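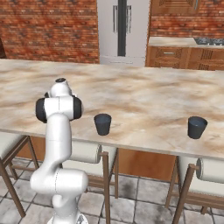 Mi-kyung Han asked in reply to our last post whether the Giseck transport crews will lose flying hours while the second aircraft is in overhaul. They will not. Details follow in this thread.

The Ollow training detachment will use the Metari runway for circuits and short-field landings through November. Each crew will fly with 2 pilots and a loadmaster.

Touch-and-goes will begin at 9:30 a.m. and end before dark. Residents east of the field should expect low passes on the approach side. No night circuits are planned at Metari.

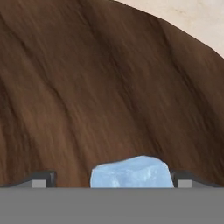 Wood grain, close up.

The detachment has logged 1,528 landings on the type to date. Of the next 70, most will be flown at light weights, with the heavier work held until the new brake units have been fitted.

Crews converting from the Ki trainer must complete 3 simulator sessions before their first flight from the left seat. Simulator time does not count toward the landing total.

Changes to the circuit times will be posted to this account. Noise reports should be sent to the Metari airfield office, with the time of the flight and the nearest street.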